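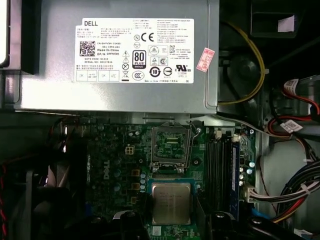
不審な手紙や荷物が届いたときの家庭の工夫

私の住んでいるプリストープ(Pristhorpe)という町では、七月に、脅すような言葉を書いた手紙が何軒かの家のポストに入りました。差出人は書いてありませんでした。警察が町内に配ったお知らせの紙を読んで、私は自分の家の郵便の受け取り方を少し変えました。日本語は私の母語ではありませんので、読みにくいところがありましたらお許しください。

手紙を受け取るとき

ポストの中身は、玄関の外で一度見ます。私は玄関の棚に浅い箱を置いて、知らない人からの封筒はその箱に入れます。台所のテーブルには持って行きません。開ける前に、宛名の書き方、切手、消印を確認します。名前の漢字が違っている、切手が必要な額よりずっと多い、差出人の住所と消印の町が合わない、このようなときは開けないで箱に残します。

もう開けてしまって、中に脅しの文が書いてあったときは、紙をテーブルの上に置いて、それ以上さわらないでください。捨てたり、破ったり、洗剤でふいたりしないことが大切です。封筒も一緒に残します。私は台所の引き出しに、使い捨ての手袋と大きめの透明な袋を入れています。粉が出てきた場合は袋に入れることも考えないで、窓と換気扇を閉めて部屋を出て、手を石けんでよく洗い、すぐに警察に電話します。

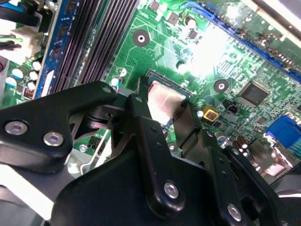
電話の場合は、相手の言葉をそのまま書くのがよいと思います。後で思い出して書くと、自分の言葉に変わってしまいます。我が家では電話のそばに鉛筆とメモ用紙をひもで結んでいます。メモ用紙には、前もって次の言葉を書いておきました。

かかってきた時刻
相手の声(高い、低い、なまり)
後ろに聞こえた音
言われた言葉
こちらが答えた言葉

鉛筆は短いものが便利です。ボールペンはいざというときに出ないことがあって、私は二回失敗しました。

携帯電話に脅しのメッセージが来たときは、返事をしないで画面を保存します。送った人の番号やアカウント名も画面に入るようにします。消してから警察に相談する人が多いそうですが、残っているほうが話が早いです。

荷物を受け取るとき

注文した物は、冷蔵庫の横の紙に書いておきます。店の名前と、だいたいの大きさだけで十分です。紙にない荷物が来たら、家族に聞くまで開けません。友人のコイ・ライ(Khôi Lại)さんの家では、同じことを小さな黒板でしています。黒板は子どもも書きやすいですが、消えやすいので、私は紙のほうが好きです。

玄関の前に知らないかばんや箱が置いてあったら、動かさないでください。足で押すのもだめです。ドアを閉め、別の出口があればそこから離れて、十分に遠い場所から電話します。集合住宅では管理会社にも知らせますが、先に警察です。

ポストの直し方

古いポストは、口が広くて手が入ることがあります。私はファナム(Funham)の金物屋で、鍵のついた内側の箱を2,000円で買いました。取り付けは次のようにしました。

1. ポストの内側の幅を、上と下の両方で測ります。古いものは上と下で違うことがあります。
2. 箱を当てて、ねじの位置に鉛筆で印をつけます。
3. 下の穴からねじを軽くしめて、全部入ってから本当にしめます。
4. 鍵に油を少しだけさします。多すぎるとほこりがつきます。

ねじは6本ついていましたが、一本は頭がつぶれていたので、家にあったものを使いました。鍵の予備は植木鉢の下に置かないで、近くの家族に預けてください。
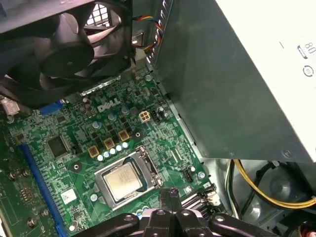

いたずらだと思う手紙でも、警察に知らせたほうがいいですか。

知らせたほうがいいです。一通だけ見るといたずらに見えても、近所に同じ字の手紙が届いているかもしれません。急ぐ危険がないときは、日本では「#9110」という相談の番号があります。今すぐ危ないと感じるときは110番です。私はこの番号を二つとも、電話のそばのメモ用紙の一番上に太い字で書きました。

近所の人に話すときは、手紙の写真をインターネットにのせないようにお願いします。書いた人が見て喜ぶことがありますし、関係のない人の名前が広がってしまうこともあります。私の町では、回覧板に「不審な手紙がありました。届いた方は開けずに交番へ連絡してください」とだけ書いてもらいました。回覧板は一周するのに5日かかるので、急ぐときは隣の家に直接話しに行きます。

ルオ・ユートン(Yutong Luo)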